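Section 7: Keeping the booklet and the machine on speaking terms

Applies to the Flakholm bench sewing machine, all models with the drop-in bobbin. Revised 11/17/23.

You have threaded the machine, sewn a line of stitches on scrap cotton and felt pleased with yourself. This section covers what comes next: oiling, cleaning out the fluff, and setting the tension again after you have upset it. Set aside an evening the first time. After that it takes as long as a pot of tea.

7.1 Before you start

1. Switch off at the wall. The pedal has no idea that your fingers are in the way.
2. Take out the needle and put it in the tin, or in a cork. The arm of the sofa is a popular third choice and we ask you to resist it.
3. Raise the presser foot and slide off the extension table. It pulls to the left. If it will not pull to the left, you have the older Bindgate model and should press the tab underneath first.
4. Lay a cloth under the machine. Old pillowcases are good for this and will never be good for anything else again.

Caution: do not tip the machine on its back while the spool pins are up. They snap, and we sell a great many spool pins.

7.2 Clearing the bobbin case

1. Undo the two screws in the needle plate with the short screwdriver. Put the screws in a saucer.
2. Lift out the bobbin, then the case. Note which way round the case sat. You will be certain you will remember.
3. Brush out the fluff with the small stiff brush. Brush towards yourself. Blowing sends the fluff further in and makes your eyes water.
4. Pull out any thread caught round the hook. Turn the handwheel towards you by hand to free it, never away from you.
5. Refit the case with its notch against the stop spring, then the plate, then both screws from the saucer. If there is a screw left over, go back to step 1.

Note: if you sew fleece, do all of this after every project. Fleece sheds like a spaniel in March.

7.3 Oiling

Use clear sewing machine oil only. Cooking oil sets into a sort of toffee, and our workshop at Bustos has chipped enough of it out to have opinions.

1. Put one drop on the hook race and one on the needle bar. One drop means one drop.
2. Turn the handwheel through 17 full turns. The number was chosen by the engineer who designed the hook, and she has declined to discuss it.
3. Wipe off whatever has come out.
4. Sew on scrap until the stitches come out clean. Do not use your good linen as scrap, however badly it has behaved.

Caution: the motor is sealed and needs no oil. Oil put into it will come out again as smoke.

7.4 Resetting the tension

1. Set the top dial to 3 and the stitch length to medium.
2. Thread the top in one colour and the bobbin in another.
3. Sew a line on two layers of cotton. If the bobbin colour shows on top, turn the dial down by half. If the top colour shows underneath, turn it up by half.
4. Repeat until neither side is complaining.

Keep this booklet open on the table at the right page until you have finished. The tension chart cannot be held in the head along with anything else.
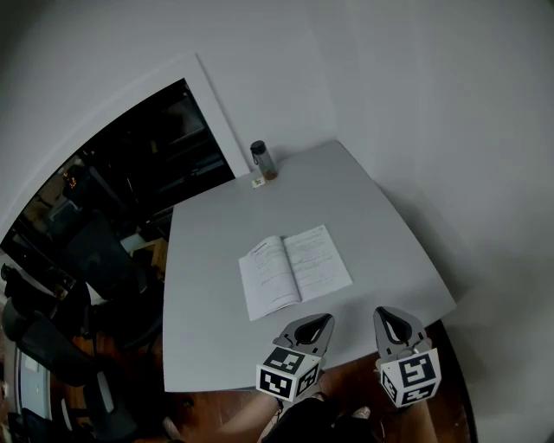 Catalina Espinoza wrote to us that step 3 of the tension test goes much better if you rethread from the beginning first, foot up, even when you are sure the thread is seated. She had turned her dial from one end to the other for most of an afternoon before trying it. We have tested her advice and she is right, so please treat it as step 2a.

Note: rethreading with the foot down leaves the thread outside the tension discs, and the dial then does nothing at all while appearing to do a great deal.

7.5 If it still sounds wrong

A steady knock is usually a bent needle. Replace it, even if it looks straight. A grinding noise means the case is in the wrong way round (see 7.2, step 2). For a squeal, repeat 7.3 once only, then leave the machine overnight.

Replacement plates and hooks are listed under part 525 in the Hirinach catalogue. Quote the number on the underside of the machine when ordering, and write it down before you put the machine the right way up again.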